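Plarance is a registered training organisation based in Kekana. We run evening and weekend courses in bookkeeping, payroll and small business administration for people who are already working, or who want to get back to work after some years away.

We started with one course in a rented room above the Fullar Street shops. Fifty-two people enrolled in that first year, mostly sole traders who were doing their own books at the kitchen table and wanted to do them properly.

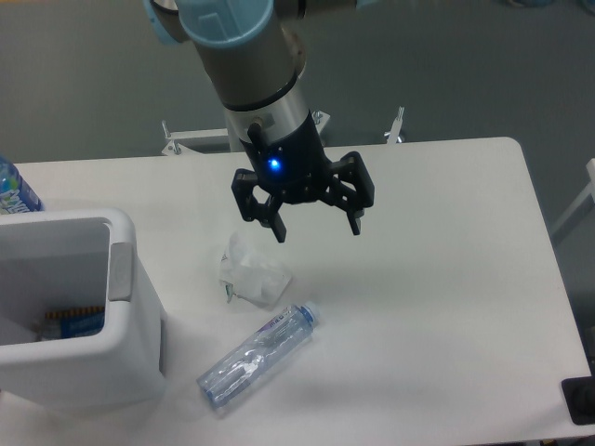
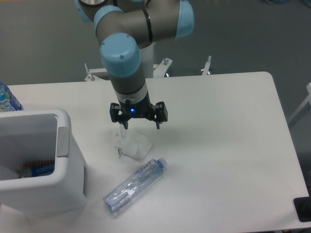 ## What we teach

Our main program is the bookkeeping certificate. It takes two terms, with one evening class a week and a full Saturday each month. Students work through a set of accounts for a made-up plumbing business, from the first invoice to the end-of-year figures. The accounts have mistakes in them, and finding the mistakes is part of the assessment.

We also run:

- Payroll for small employers (one term)
- Spreadsheets from the beginning (six evenings)
- Quoting and invoicing for tradespeople (two Saturdays)
- Reading a lease (one evening, offered in April)

The lease evening is not accredited. We keep it on the timetable as it fills every year.

## Who comes

This year we have 115 students across all courses. Many run a business of their own or work in one owned by a relative. Others have moved from retail or hospitality and want office work with regular hours. You don't need to have finished Year 12. You do need to be comfortable with percentages, and there is a short maths refresher on the first night for anyone who is rusty.

Classes are capped at 16. If a course is full we keep a waiting list and ring people in order.

## Fees

The bookkeeping certificate costs $1,921, including the workbook and assessment. Payroll is $940. Both can be paid in fortnightly instalments at no extra charge – ask at enrolment, and bring your bank details with you. Concession card holders should tell us before paying, as we can't apply the discount afterwards.

If you withdraw before the second class we refund everything except the workbook. After that, refunds are at our discretion, though we will usually hold your place for a later term.

## Finding us

The entrance is on Fastard Lane, behind the library. There is free parking after 5.30 pm and the bus stops at the corner. The lift goes to both levels. The office is open from noon until the last class finishes, and closed on public holidays.

Enrolments for next term can be made at the office or by post. Please include a daytime phone number on the form.

Page last updated 24 Aug 2018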